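Brustell skills-lab injection pad, second version
Reviewed 11 Feb 2018

We bought 8 of these for first-year nursing students to replace the Birach pads, which had hardened. Each pad has three layers over a firm base, with a strap for wearing on the upper arm. Resistance at the muscle layer is close to what I would expect, though the skin layer is a little stiff.
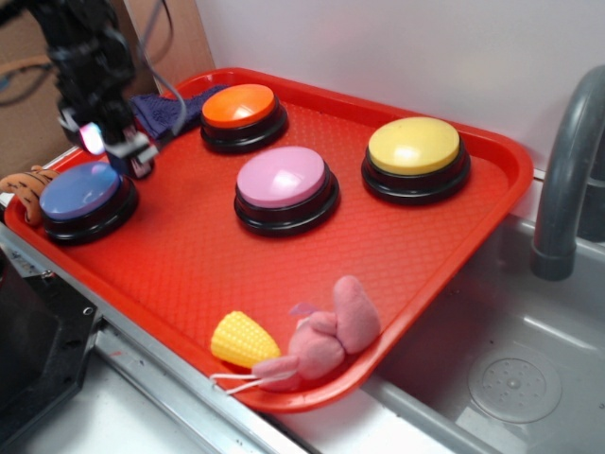
Red tray with push buttons, by the sink.

After 46 injections at one site the punctures were visible but did not leak. Drainage is the weak point — the plug is small and emptying takes 11 minutes. Þórey Bech, who teaches the evening group, found the strap too short for larger arms.

Replacement skins are sold in packs of 4. Suitable for teaching intramuscular technique; for subcutaneous work I would keep the older pads.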